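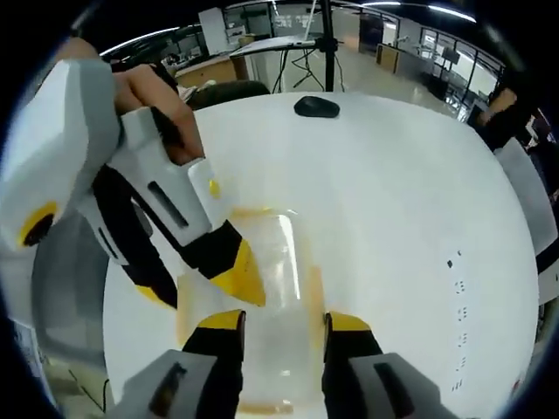

Clear jar on the white table, with orange staining at the rim and base.

Jars and Containers, Imside Kitchen
March 18, 2022

The Imside kitchen keeps 44 clear containers for sauces, stock and marinades. Most came from Chong, the catering supplier on Jostivov Road, and a few are older than the kitchen itself. This page covers the ones that have picked up colour over the years and are still in everyday use.

The jar at the top of the page is one of the tall ones. The orange band sits right around the rim, there is a curved ring near the base, and faint streaks run up both sides. The walls are still clear enough to see the table through them.

Stained jars go on the lower shelf with a strip of grey tape on the lid. They are used for tomato, turmeric and chilli only. Jars without tape are for cream, sugar syrup and anything else pale in colour.

For washing, fill with warm water and a spoonful of baking soda, leave overnight, then use the long bottle brush. Do the rim with a cloth. Scouring pads are kept for the metal trays.

Cracked or cloudy jars can be left in the crate by the back door. The crate goes to the Kotdale depot at the end of April.

Replacement lids are in the second drawer, in two sizes. The larger lid fits the tall jars.

Gallery 38: Jars and Containers
Next gallery: Trays and Tins
Back to all galleries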